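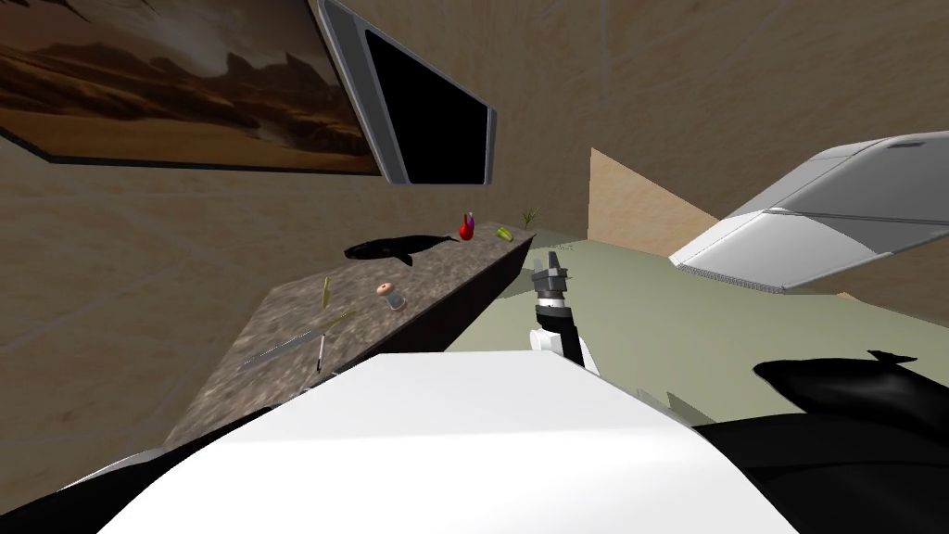

Figure 1. Simulated room with granite-topped counter and wall-mounted television.

Standby Power Use in Student Apartments
Project report, Clarham Residence Hall
Oct 21, 2026

1. Purpose
The project measured how much electricity is drawn by household devices that are switched off but still plugged in. Televisions, microwaves, game consoles and phone chargers were included. Refrigerators were left out.

2. Method
Plug-in meters were installed in 18 apartments in September. Each device was metered for 7 days with normal use, and readings were copied to a spreadsheet every evening. Standby hours were separated from active hours using the meter log. Meters were checked against a bench unit at the Foredon lab before installation - one read high and was replaced.

3. Results
Total standby use for the period was 908 watt-hours per apartment on average. Game consoles left in quick-start mode had the largest share. Televisions came second. Chargers with no phone attached were close to the lower limit of the meter.

Data from 6 devices were discarded after residents moved them to other outlets.

4. Limits
All apartments are in one building, and the furnished units have the same television model. Summer use was not measured. The spreadsheet and meter settings are stored in the Drollau folder on the course drive.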